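Inicio > Actualidad > Laboratorio > Robótica

Bestano pone a prueba tres pinzas de mano en su oficina de Kultdale

Quien haya pasado en diciembre por la planta abierta de Bestano en Kultdale se habrá encontrado con bastante movimiento. El equipo de manipulación, que dirige Songül Aksoy, lleva varias semanas comparando tres modelos de pinza de mano con cámara incorporada, y lo hace a la vista de todos, con compañeros que entran y salen y se paran a preguntar (y a opinar, que de eso tampoco falta).

La idea surgió en una conversación con Tomás Egan, que llegó el año pasado desde la sede de Clalcombe y que insistía en algo muy sencillo: las pinzas había que probarlas con las manos de mucha gente, y no solo con las de quienes las diseñan. Así que se apuntaron 15 personas de distintos departamentos, casi todas sin experiencia previa, y entre todas han completado ya 3186 agarres con objetos pequeños de mesa. Cada sesión empieza a las nueve y media y termina cuando se cansa la muñeca, cosa que según Egan también conviene anotar.

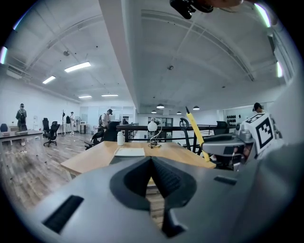

De los tres modelos, el que mejor acogida ha tenido hasta ahora es el Başaran, con un 93 por ciento de agarres válidos en la primera tanda. Aksoy pide prudencia con esa cifra, pues los otros dos se estrenaron con la calibración a medio hacer y habrá que repetir parte del trabajo. «Me gusta cómo se cierra y me gusta cómo pesa, pero todavía no me atrevo a decir que sea el bueno», nos comentó con una sonrisa mientras buscaba un cable.

Más discusión ha habido con las cámaras. Fouad Matar defiende la lente muy abierta, que recoge casi toda la sala y ayuda a no perder la referencia cuando la mano gira deprisa; Güven Güneş preferiría un ángulo más cerrado y menos deformación en los bordes. De momento se graba con la primera, y en enero se repetirán los mismos ejercicios con la otra para poder comparar con calma.

Los resultados completos se presentarán en la reunión interna de febrero, y el equipo quiere publicar también las plantillas de las pruebas para que las aproveche quien quiera. Mientras tanto siguen buscando manos, sobre todo zurdas, que por ahora hay muy pocas. Para apuntarse basta con escribir a Oğuzhan Akbulut o acercarse a su mesa antes de comer.

Noticias relacionadas
Clalcombe estrena taller de calibración de cámaras
Cómo elegimos los controladores para el brazo de Kultdale
Güven Güneş: «Una buena pinza se nota en la muñeca»
Abierto el plazo para las prácticas de primavera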